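4.2 Containers and cloth sorting

The sorting task was set on a single wooden tabletop with a butcher-block surface. We chose household cloths over sheets or garments for the reasons given in Section 3: they are small, they hold no fixed shape, and people keep them in all sorts of containers without much thought. Colors were kept strong so that one cloth could be told from another even when part of it was covered. Green, orange, yellow-orange and blue-green cloths were used in most rounds, and patterned ones were added later.

The containers differed in how much they let a person see. The wire basket is shallow and open on every side, and a cloth lying in it is visible from any seat at the table. The clear bin has solid walls, so its contents show through but cannot be reached from the side. Figure 3 gives two views of the table.

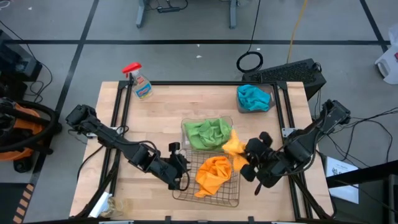 Sorting rules were kept short. A round began with the cloths spread between the containers and the bare table, and it ended when each cloth had a place. Folding was allowed but was never asked for. In the household interviews carried out in Trivville, 38 of the 57 people we spoke to said they did not fold cleaning cloths at all, and 10 said they folded them only when guests were expected. We took this as a good reason to count a crumpled cloth as put away, provided no part of it hung over a rim.

Hanging edges were the most common fault in the notes. They came up more often with the wire basket than with the bin. A loose corner can slip over the low side of the basket and stay there, while the taller walls of the bin tend to push it back in. Zacharias noted the same thing in the Latuheru pantry study, where napkins were kept in open racks.
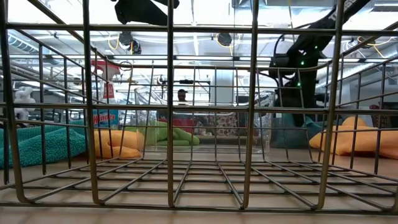 A second fault was mixing. Where two cloths were close in color, they were often treated as a pair and put in the same container, even when the rule for that round called for them to be kept apart. Texture helped a little. A chunky knit was seldom confused with a flat weave of the same shade. Print helped more, and the floral or paisley type of pattern was the easiest to pick out through the wall of a bin.

We did not vary the height of the table or the lighting. Both may matter for clear plastic, where glare can hide what is inside.

Figure 3. The sorting table with wire basket, clear bin and cloths, in two views.

Related items
Kuken: drawer layouts in small kitchens
Flirell notes on textile storage
The Latuheru pantry study

Contact: Laurier Zacharias
Copyright Kuken. Back to top
Last updated 12 January 2020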